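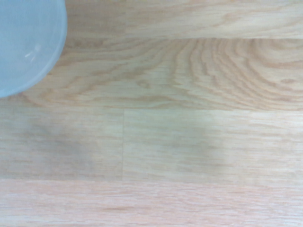

Corkero wrist camera, default exposure, blue tub on the wood-grain table.

Filed under: Grippers & Wrist Cameras > Hands-on

Corkero wrist camera and two-finger gripper kit

I've had the Corkero kit on our bench arm since March, swapping it back and forth with the Wevano we already stock, and I have opinions! The short version is that I like the camera a lot, I like the gripper most of the time, and I'd like a quiet word with whoever chose the cable clip.

What you get in the box is the gripper, the little camera on its bracket, a flange adapter, a 400 mm cable and a bag of screws (with spares, thank you). The bracket holds the camera close in at the wrist, so you're looking at a small patch of table and whatever is right by the fingers. If you're used to a camera on a pole you'll feel nearsighted for the first day or so. Then you get used to it, and going back to the pole feels like threading a needle from across the room.

We ran it on our ordinary tabletop job, which is picking light plastic housewares off a table and putting them where they belong. Translucent stuff is what I care about most, because it's what half of you write in about. The frosted blue container in the picture is a good test piece. The rim reads a bit lighter than the rest, so there's a nice smooth curve for the software to grab onto, and the glare stays in one small patch near the middle of the blue. Our old camera used to turn shiny plastic into one big white blob, so I was pretty pleased with that.

The wood grain is the sneaky part. Look at those arches running across the second plank - edge detection loves them, and with the sensitivity set high you'll get "objects" that are just tree. Two soft gray shadows on the table don't help either. Turn the edge setting down to 15 and raise the minimum object size, and most of that nonsense settles. Or put down a plain mat, but I know plenty of you are working on kitchen-type surfaces on purpose.

Colors come out a little washed out under bright light. I left everything on default for the picture so you can judge for yourself. Julián Iglesias, who does our arm installs, likes to pull the exposure down a notch, and I've come around to his way for anything pale. For dark parts I'd leave it alone.

Now the gripper. The fingers open to 69 mm, so you're taking a tub by its wall or rim and forget about going around the outside of a big one. Rim grips are lovely with the soft pads on. With the hard pads I had thin plastic skating out from between the fingers more often than I'd like, and more force only made it flex. Start soft! You can always go up. The pads slide off sideways with a thumbnail, and you get both sets.

Against the Wevano: the Wevano is faster to close and it's quieter, and if you're moving blocks or boxes all day I'd still hand you that one. The Corkero is better at stopping partway and holding gently, and you don't have to buy a camera bracket separately and then find out it fouls the fingers. (Ask Amparo Calvo in our returns department how many of those she's seen.) Calibration took me 5 tries the first time, all my own fault - I hadn't tightened the bracket fully and it crept a hair each time the arm moved. Tighten the bracket first, then calibrate.

Things I don't love. That cable clip pops open when the wrist turns far over, so I use a hook-and-loop strap and leave the clip in the bag. The status light is on the back where you can't see it with the arm facing you. And the manual has one page on the camera and eleven on the warranty.

It works with our Clurard controllers straight away, on firmware from this spring or later. Older ones need the update before you plug the camera in, otherwise the gripper shows up and the camera doesn't. If you have an Echevarría arm you'll want the other flange adapter, so say so in the order notes and we'll swap it at no charge.

Spare pads, the longer cable and the bracket on its own are all in stock. Questions about fit go to Unai Urquijo on the parts desk, and please include your arm model and a snapshot of the flange if you can.

Page updated 2 May 2020

We use cookies to remember your cart and see which pages get visited. By continuing to browse you accept our cookie policy. OK | Change settings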